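How do I get old double-sided tape off a white table without wrecking the top?

Asked by Efraín Rengifo in Home and Garden, 16 followers

I bought a big white table from a school clearance in Cerkville (60 bucks, pretty happy with that) and whoever had it before me stuck tape all over one end. The top layer peeled away and left this yellowy gum that picks up every crumb and dog hair in the house. I've tried dish soap and hot water and a plastic scraper from the kitchen drawer. The scraper helps a bit but it just rolls the goo into little worms and then they stick somewhere else. My neighbour reckons nail polish remover, but I'm scared of it going dull or changing colour. I don't know what the surface is, sorry. Any ideas before my sister's lot arrive in May?

3 answers

Barik_shed
eucalyptus oil. works on everything

Duván Valderrama
Stay away from the nail polish remover until you know what that top is! I had a go at a painted shelf with it once and the colour came straight off on the rag, and I had to redo the whole thing.

What I do now is pretty boring. Put a bit of plain cooking oil on a paper towel, lay it over the gum and go have your lunch. Come back, push the gum off with an old bank card (keep it low and flat so you don't gouge anything), then wash the oil away with warm soapy water. You might need two or three rounds on the thick bits. If that gets you nowhere, try the eucalyptus oil like Barik said, but dab some on the underside first and leave it overnight.

And for next time you tape something down, get the clear removable kind and pull it off slowly, stretched out low along the table. I used to rip mine straight up and it left gum behind every time.

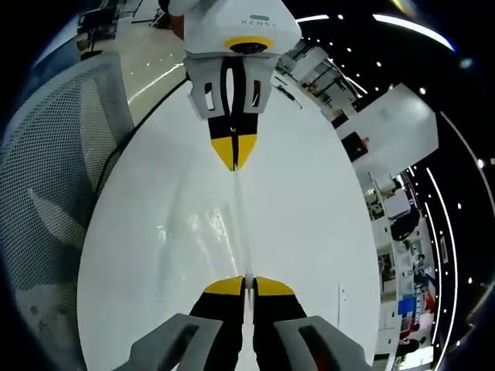 Henao418
Second the cooking oil. I used up an old bottle of canola on our laundry bench and it came up fine, though the room smelled like a chip shop till dinner. A hair dryer on low is good as well if the gum's gone hard, just keep it moving. I wouldn't bother with the Hiseo remover spray, I paid way too much for a can and still ended up scraping.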